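Product Review: Plenby Compact Side Table, Light Wood Grain
Home Furnishings Review Service, Gaswood
Published Tuesday, December 25, 2018

The Plenby is a small table intended for rooms in which floor space is limited. It is distributed by Joshi and has been sold at the Gaswood showroom since September. This review considers its fit, surface, edges and suitability as a place for chargers and other small electrical items. The table was purchased at the regular retail price, and the distributor had no part in the preparation of this report.

Assembly required 13 screws and one hex key, both supplied. The printed instructions are clear except at step four, where the left and right supports are shown without labels. Buyers are advised to lay out all parts before tightening any of the hardware. The supports were attached in the wrong order on the first attempt and had to be removed and refitted.

The straight rear edge is the most useful feature of the design. It allows the table to be placed against a wall or a recessed niche. The sides widen toward the front, giving the user more working surface where it is needed. A power strip placed near the back leaves most of the top free.
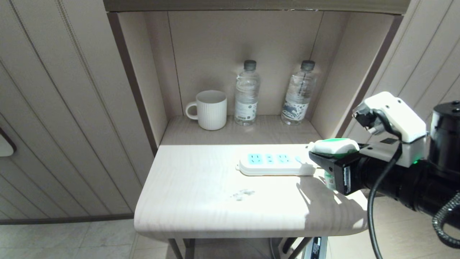
The Plenby table at a wall niche, with a white power strip near the rear edge.

The front corners are rounded and the front edge is thick and softly curved. The reviewers found this comfortable during extended writing, and it is a clear improvement over the Sterus table reviewed previously, which had a square edge that pressed into the forearm. Households with small children may also prefer the Plenby for this reason.

The finish is less satisfactory. The pale color suits a dark corner, but under strong light the top looks almost white and the grain is difficult to make out. Smudges show readily. A damp cloth removed ordinary fingerprints in our trial, while pencil marks required a second pass with mild soap. Abrasive cleaners were not tested and are not recommended by the distributor.

No cable opening is provided. When the table is pushed fully against a wall, a cord must be led over one of the sides, and a strip with a stiff cord tends to shift when a plug is pulled. Adhesive pads held our strip in place adequately. A notch in the rear edge would be a better arrangement, and the distributor has been informed of this view.

Stability was good on hard flooring. On deep carpet the table rocked slightly until the feet were adjusted. The stated load limit of 200 pounds was not tested, and the table should not be used as a seat or step.

Rating: four out of five. Recommended for small rooms and alcoves, with reservations regarding the finish and the absence of a cable opening.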